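Planner says grasp is valid, gripper closes short in simulation. Trust the score?

Asked in Planning and control, 2 answers

I'm running the Tanoli grasp planner against a simulated wrist camera. It scored 763 candidates and put one at the top with a collision-free path, yet the fingers stop short of the block on most runs. The vendor page says the score is "reliable without tuning". I have my doubts. Is the score worth anything, or should I write my own check?

plururham_lab

Answer 1
Update to the latest version, fixed it for me.

Answer 2 (accepted)
I'd want to know what was fixed. I updated in June and still got 38 bad grasps out of 400, all with high scores.

The score only tells you the path is clear of the collision model. It says nothing about whether that model matches what you render. Load both meshes in the same view and compare them. Mine had a padding of 2 cm on every object, left over from the Kosutden demo config, so the planner thought contact came early – and reported success.

Then log the finger joint positions at close and compare them with the width you asked for. I'd trust that over any score. Dark fingers against a dark background won't help your depth estimate either, so check that separately before blaming the planner.

Tarık Sarıgül, Neltuscombe

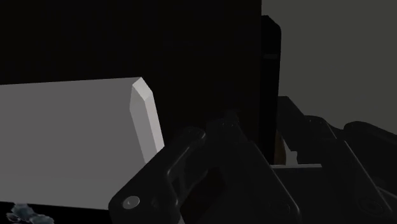
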